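Equipment progress report, April
To: Normand McKinnon
Project: Lukum tabletop handling

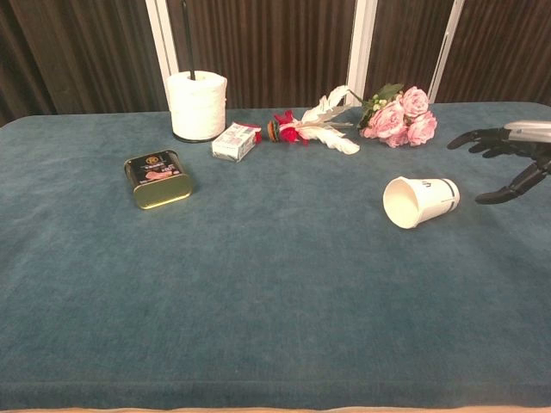 The hand at the paper cup, with what looks like a luncheon meat tin and the roses also on the table.

Hi Normand,

Quick one on where the equipment money is going. We've narrowed the second hand down to two suppliers, Curneck and Plondex, and I have written quotes from both. Curneck is cheaper up front, but their spare fingers come only as a full set, and you know how I feel about that after last year! Plondex sells them singly and quoted 23 days for delivery, so I'm leaning that way (the wrist adapter is extra, and I've asked them to put it on the same quote).

The object set is nearly bought. We're at 163 items, mostly grocery and dollar store stuff - cups, tins, small cartons, fake flowers, anything with feathers. I'd like to keep a little back for replacements, as paper cups don't last and I keep having to buy more.

Still open: four wrist cables, which Montecinos has on back order, and the service plan. I'd skip the plan for the first year and put that money toward spare fingers, but it's your call and I'd need to hear before I sign with Plondex.

No change to the total we asked for. I'll send the revised sheet once the adapter price comes in.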